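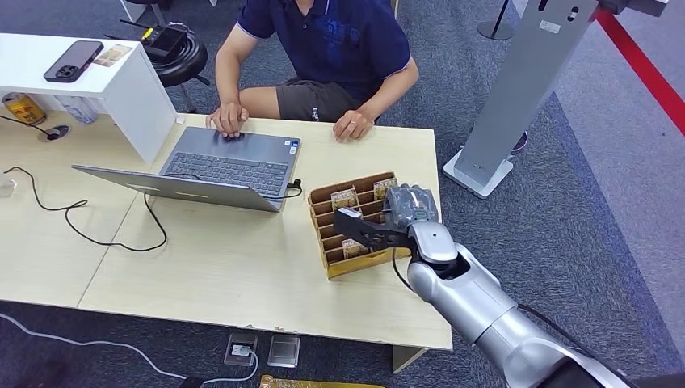
**작은 봉지 분류 작업에서 맞은편에 앉는 사람의 규칙, 여러분은 어떻게 정합니까?**

**endang_jugah**

안녕하세요. 한국어로 글을 쓰는 것이 아직 조심스럽습니다. 이상한 표현이 있으면 고쳐 주시면 감사하겠습니다.

저희 팀은 칸이 나누어진 종이 정리함에 작은 봉지를 넣고 빼는 작업을 로봇 팔로 하고 있습니다. 프로젝트 이름은 Trukia입니다. 한 사람이 테이블 맞은편에 앉아서 노트북으로 기록을 하고, 필요할 때 작업을 멈춥니다. 지금까지 1,969회를 기록했고 사람이 다친 일은 없습니다. 그런데 지난 수요일에 작업 규칙을 문서로 만들라는 요청을 받았습니다. 그동안은 말로만 전달했습니다.

제가 쓴 초안은 다음과 같습니다.

1. 팔이 움직이는 동안 맞은편 사람은 정리함 위로 손을 넣지 않는다.
2. 손은 노트북 위나 자기 쪽 테이블 위에 둔다. 정리함 가장자리에서 20cm 이상 떨어진다.
3. 봉지가 칸에 걸리면 먼저 정지하고, 정지 상태를 화면에서 확인한 다음에 손으로 뺀다.
4. 작업과 관계없는 물건은 테이블에 두지 않는다.
5. 전원 케이블과 통신 케이블은 팔이 지나가는 곳에 놓지 않는다.

2번과 4번에 대해서 팀 안에서 의견이 다릅니다. 다른 곳의 규칙을 듣고 싶습니다.

---

**abelardo_t**

초안을 잘 읽었습니다. 저는 2번에 반대합니다. 거리 숫자를 쓰는 것은 좋지만, 20cm의 근거가 문서에 없습니다. 팔의 속도, 정지할 때까지 움직이는 거리, 그리퍼가 봉지를 잡고 있을 때의 길이를 측정하고 나서 숫자를 정해야 합니다. 근거 없는 숫자는 나중에 누가 10으로 바꾸어도 막을 수가 없습니다.

그리고 "손을 테이블 위에 둔다"는 규칙은 사람이 지키기 어렵습니다. 한 시간 앉아 있으면 누구든지 머리를 만지고 물을 마십니다.

---

**endang_jugah**

감사합니다. 20cm는 제가 자로 재어 보고 편하다고 생각한 숫자입니다. 근거라고 말하기 어렵습니다. 정지 거리 측정은 아직 하지 않았습니다.

---

**consuelo.m**

저는 2번이 필요하다고 봅니다. 다만 abelardo_t 님 말씀처럼 숫자는 측정한 다음에 넣는 것이 맞습니다. 저희는 테이블에 색 테이프로 선을 붙였습니다. 팔이 움직일 때 사람은 선을 넘지 않습니다. 문서에는 "선"이라고만 쓰고, 선의 위치와 그 위치를 정한 날의 측정값은 별도의 표에 적습니다. 정리함을 옮기면 선도 다시 붙여야 하는데, 이것을 자주 잊어버립니다. 그래서 정리함을 비스듬하게 놓는 사람이 있으면 저는 꼭 다시 재어 달라고 합니다. 모서리 하나가 생각보다 사람 쪽으로 많이 나오기 때문입니다.

4번은 표현이 너무 넓습니다. 사람이 앉아서 일하는 테이블이면 휴대폰도 오고 음료수도 옵니다. "두지 않는다"고 쓰면 첫날부터 위반입니다.

---

**aiman_pangaribuan**

4번은 그대로 두는 것이 좋다고 생각합니다. 음료수는 절대로 안 됩니다. 전기 장비 옆에 음료수가 있는 것을 허락하는 문서를 감사 담당자에게 보여 줄 수 있습니까? 저는 Waltine에서 일할 때 음료수 때문에 컨트롤러 한 대를 교체했습니다. 그 뒤로 작업실 안에는 뚜껑이 있는 물병도 못 가지고 들어갔습니다.

---

**consuelo.m**

@aiman_pangaribuan 컨트롤러가 어디에 있었습니까? 테이블 위에 있었으면 컨트롤러의 위치부터 문제입니다.

---

**aiman_pangaribuan**

테이블 아래 바닥에 있었습니다. 위에서 흘러내렸습니다. 바닥 콘센트가 있는 방이면 저는 더 걱정합니다.

---

**crescencio_b**

중간 의견을 드리겠습니다. 저희는 구역을 두 개로 나눕니다.

- **동작 구역**: 팔과 그리퍼가 닿을 수 있는 곳 전체. 작업 물건만 놓습니다.
- **주변 구역**: 팔이 닿지 않는 선반이나 테이블 끝. 개인 물건을 놓을 수 있습니다. 음료수는 뚜껑을 닫은 것만 놓고, 아래에 콘센트나 장비가 없어야 합니다.

중요한 것은 "닿을 수 있는 곳"의 뜻입니다. 오늘 프로그램이 가는 곳이 기준이면 안 됩니다. 팔이 물리적으로 갈 수 있는 곳이 기준입니다. 소프트웨어로 범위를 제한했으면, 그 제한이 안전 기능인지 단순한 설정인지 확인해야 합니다. 단순한 설정이면 저는 제한이 없는 것으로 계산합니다.

---

**abelardo_t**

@crescencio_b 그 기준을 그대로 쓰면 맞은편 사람이 앉을 수 없는 테이블이 많습니다. 작은 테이블에서는 팔이 사람의 가슴까지 갑니다. 그러면 사람을 더 멀리 앉게 해야 하고, 정지 버튼도 같이 옮겨야 합니다. 저는 그것이 맞다고 생각하지만 초안을 쓴 분은 그런 공간이 있는지 모르겠습니다.

---

**crescencio_b**

네, 맞은편에 못 앉는 경우가 있습니다. 그때는 옆에 앉거나, 속도와 힘을 제한하고 그 조건에서 위험성 평가를 따로 합니다. 평가 없이 "천천히 움직이니까 괜찮다"고 하는 것이 제일 많이 보는 실수입니다.

---

**endang_jugah**

공간은 넓지 않습니다. 테이블을 바꾸는 것은 어렵지만 의자의 위치는 바꿀 수 있습니다.

하나 더 질문이 있습니다. 기록하는 사람이 정지도 담당하는 것이 좋습니까? 저희 기록 중에서 봉지를 한 번에 넣지 못한 것은 91회입니다. 그중에 사람이 멈춘 것과 프로그램이 스스로 다시 시도한 것이 섞여 있습니다. 기록하는 동안에는 화면을 보기 때문에, 팔을 못 보는 시간이 생깁니다.

---

**consuelo.m**

저는 분리하는 쪽입니다. 타자를 치는 사람은 팔을 보지 않습니다. 사람이 한 명뿐이면 기록은 팔이 멈춘 다음에 쓰게 하십시오. 속도가 느려지지만 기록도 더 정확합니다.

그리고 정지를 노트북 키로만 하고 있으면 그것부터 고쳐야 합니다. 노트북은 잠금 화면이 되고, 창이 바뀌고, 배터리가 없어집니다. 따로 연결된 비상 정지 버튼이 손 닿는 곳에 있어야 합니다.

---

**aiman_pangaribuan**

버튼에 동의합니다. 분리는 동의하지 않습니다. 봉지 하나를 칸에 넣는 가벼운 작업에 두 사람을 앉게 하면 경영하는 쪽에서 작업 자체를 없앱니다. 팔이 멈춘 다음에 기록하는 방법이면 한 사람으로 충분합니다.

---

**abelardo_t**

작업이 가볍다고 팔도 가벼운 것은 아닙니다. 봉지는 구겨져도 되지만 손가락은 안 됩니다. 그리퍼의 손가락이 각진 모양이면 끼이는 것과 찔리는 것을 둘 다 평가에 넣으십시오. 저는 Ivent 현장에서 334쪽짜리 절차서를 본 적이 있는데, 그리퍼에 대한 내용은 반 쪽이었습니다.

5번에 대해서도 한 가지 쓰겠습니다. 팔이 지나가는 곳만 말하고 있는데, 사람의 발도 생각해야 합니다. 바닥 케이블은 통로를 지나지 않게 하거나 덮개를 씌웁니다. 팔을 따라가는 케이블은 관절을 끝까지 돌려 보고 당겨지지 않는지 봅니다. 저는 이것을 매일 아침 첫 동작 전에 합니다.

---

**endang_jugah**

모두 감사합니다. 수정한 초안을 올립니다.

1. 팔이 움직이는 동안 사람은 테이블의 선을 넘지 않는다. 선의 위치는 정지 거리를 측정하여 정하고, 측정값을 표에 적는다. 정리함, 의자, 팔의 위치가 바뀌면 다시 측정한다.
2. 비상 정지 버튼은 앉은 사람의 손이 닿는 곳에 둔다. 노트북의 정지 키는 비상 정지로 인정하지 않는다.
3. 기록은 팔이 멈춘 다음에 한다.
4. 걸린 봉지는 팔이 멈춘 것을 화면과 눈으로 확인한 다음에 손으로 뺀다. 다시 시작하기 전에 "손 뺐습니다"라고 말한다.
5. 동작 구역에는 작업 물건만 둔다. 개인 물건은 주변 구역에 둔다. 음료수는 (미정).
6. 케이블은 동작 구역과 통로를 피해서 놓는다. 아침에 팔의 케이블을 확인한다.

---

**crescencio_b**

4번에서 "화면과 눈으로 확인"만으로는 부족합니다. 팔이 가만히 있는 것과 움직일 수 없는 것은 다른 상태입니다. 프로그램이 대기 중이면 팔은 서 있다가 갑자기 다시 시도합니다. 아까 자동 재시도가 있다고 하셨지요. 손을 넣기 전에 보호 정지가 걸려 있어야 하고, 재시작은 사람이 따로 눌러야 합니다. 혼자 일하는 시간이 있으면 "말한다"는 부분도 다시 생각해 보십시오.

---

**endang_jugah**

그 부분은 제가 생각하지 못했습니다. 자동 재시도는 오늘 끄겠습니다. 4번은 "보호 정지를 건 다음에 손으로 뺀다. 재시작은 사람이 버튼을 눌러서 한다"로 고치겠습니다.

---

**aiman_pangaribuan**

5번의 음료수는 금지로 써 주십시오.

---

**consuelo.m**

뚜껑 있는 병은 주변 구역에서 허용하는 쪽에 한 표입니다. 캔은 저도 반대합니다. 다시 닫을 수가 없습니다.

---

**endang_jugah**

캔은 금지로 먼저 쓰겠습니다. 병은 팀 회의에서 이야기하고, 정지 거리 측정값이 나오면 같이 여기에 올리겠습니다.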